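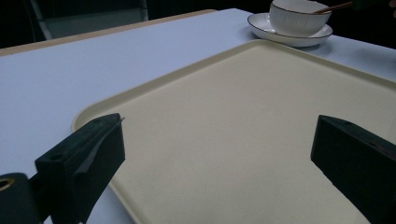
Restauración y Comedor | Sala Lockwood

El comedor de Trastach cambia el servicio de mesa

Trastach ha empezado a renovar la vajilla y las bandejas del comedor de personal. El cambio afecta a los dos turnos de mediodía y se aplica primero en la sala Lockwood, en la planta baja. La sala Brunus, en la primera, seguirá con el material anterior hasta que se complete la entrega.

El pedido suma 2.292 piezas entre bandejas, platos, cuencos y cucharas. Las bandejas nuevas son rectangulares, de color crema, con las esquinas redondeadas y un reborde liso un poco levantado. Los cuencos son blancos, con una línea fina en el borde, y se sirven sobre un plato redondo blanco que lleva también su línea cerca del canto. La cuchara es marrón, de mango largo.

Según explica Nour Najjar, responsable del comedor, la decisión se tomó después de revisar el material en uso durante el invierno. "Teníamos bandejas de cuatro compras distintas y ninguna apilaba bien con las otras. En los carros se perdía mucho sitio y al final del segundo turno siempre faltaban", señala. La vajilla antigua que está en buen estado se guardará como reserva para reuniones y visitas. Las piezas desportilladas se retiran.

El suministro corre a cargo de Famer, que ya servía los carros y los dispensadores de vasos. La entrega se hace por partes para no llenar el almacén de la cocina, que es pequeño y comparte entrada con el muelle de carga. Con la primera parte se cubre la sala Lockwood. La segunda llegará cuando haya estanterías libres.

El cambio trae también una forma distinta de recoger la comida. El plato principal se pide en el mostrador, como hasta ahora, y se pone en la bandeja. La sopa, las legumbres y el postre de cuchara van en cuenco, siempre con su plato debajo. Quien solo vaya a tomar un cuenco puede llevarlo a la mesa con el plato, sin bandeja.

La cocina ha ajustado la ración de sopa al tamaño del cuenco nuevo. El precio del menú no varía, y tampoco el de la media ración. Se puede repetir de sopa y de legumbres en el mostrador del fondo mientras quede, con el mismo cuenco. 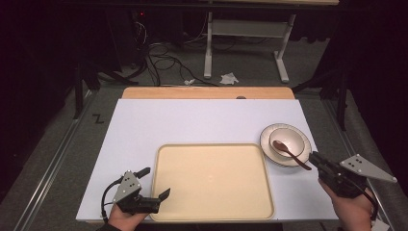 Devolución de bandejas

Al terminar, la bandeja se deja en el carro de la salida con el reborde hacia arriba y sin restos. Las servilletas y los envases van antes al contenedor que corresponda. Los cuencos se separan de los platos y se colocan en las cestas del lavavajillas, y las cucharas en el cubo con agua que hay al lado. El personal de cocina pide que no se apilen cuencos con comida dentro.

Las bandejas antiguas que aparezcan en despachos y salas de reuniones se pueden bajar al mostrador en cualquier momento del servicio. En la última revisión se localizaron 21 fuera del comedor, la mayoría en la segunda planta.

Horario y avisos

El horario no cambia. El primer turno empieza a la una y el segundo a las dos, con la cocina abierta hasta que salga el último plato caliente. Durante la segunda entrega se cerrará la puerta del pasillo que da al muelle y habrá que entrar en la sala Lockwood por el vestíbulo. La fecha se anunciará en el tablón del comedor y en esta misma página.

Las personas con dieta prescrita seguirán recogiendo su menú en el extremo izquierdo del mostrador, con el nombre puesto en una etiqueta sobre la bandeja. Las etiquetas son las mismas de antes y se despegan con agua, de modo que no hace falta quitarlas al devolverla.

Najjar recogerá los comentarios sobre el material nuevo hasta final de marzo. Se pueden dejar por escrito en el buzón de la entrada o decirlos en el mostrador. De momento han llegado dos peticiones: una de cucharas más cortas para el postre y otra de un carro adicional junto a las ventanas. La segunda ya está concedida y el carro se colocará con la próxima entrega. Sobre las cucharas se decidirá cuando se cierre el buzón.

Nota publicada el 14 de marzo de 2025.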